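Ikonen Forum > Learning from demonstration > Collecting data
Topic: Zip bag into basket, how much should I vary the grasp?

pirjo_h
Posted Sunday, November 15, 2020
Hello everybody, and thank you again for all the help with my calibration mess back in August! We have moved on to bags now. The task is a simple one to say out loud: the arm takes hold of a clear zip bag with play fruit and vegetables in it, lifts it and sets it down in the white basket. I am teleoperating every episode myself, and I have 100 of them saved so far.

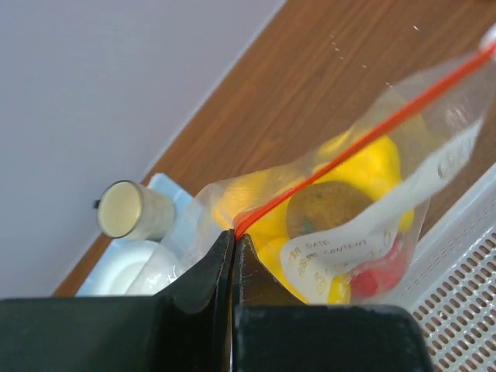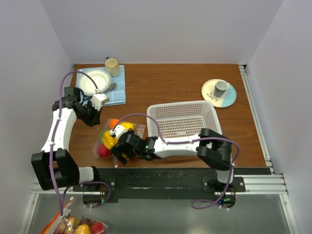
What I can't make up my mind about
My habit is to go for the edge of the bag, because the plastic is thin there and the fingers can close almost all the way. Lempi in our group thinks I should grab it anywhere I can, lumps and all, so that the policy sees more of the world. I do see her point, but my full-bag grabs are ugly and I drop quite a few. Do I keep those in? And would you move the plates and mugs between episodes, or leave the table alone until the basic thing works?

modton_al
Hi Pirjo, nice to see you back! I'd stick with the edge, at least for now. When we did pouches at Muretville we let three operators grab however they liked, and the policy we got sort of averaged them, closing on air halfway between two perfectly good grasps. It took us weeks to admit the data was the trouble. Pick one way of doing it and be boring about it, and vary where the bag lies and which way the zipper points.

lempi_l
The Lempi in question here :) I have to disagree, Alistair, though kindly. A bag slumps differently every time you put it down, and some of those times the edge is folded underneath and you can't reach it. If Pirjo only records the bags that are lying nicely, what is the arm supposed to do with the others? I went through the last batch and she had reset the bag by hand before 11 of the episodes, just to get the edge showing.

pirjo_h
Guilty, I'm afraid. I didn't even think of it as cheating, I was just tidying up!

busi_m
Maybe you're both a little bit right? I'd keep the edge as the first choice, and when it's buried, record a nudge that brings it out and then the same pinch as always. It's still one strategy, only longer. As for the drops, keep the ones where you recovered and carried on, and move the rest to a separate folder (don't delete them, I did that once and was sorry). I would start shifting the plates and mugs early too, a few inches is plenty.

modton_al
I can live with the nudge. I'd still leave the crockery where it is for the first training run, so you know what you're looking at if it fails.

lempi_l
And I'd still want some full-bag grabs, but fine, in their own folder.

pirjo_h
Thank you all so much! I'll record the nudges tomorrow, folded edges and everything, and keep my hands off the bag. Oskari has the rig after lunch, so it will be a short session, but I'll come back with the success rates once it has trained.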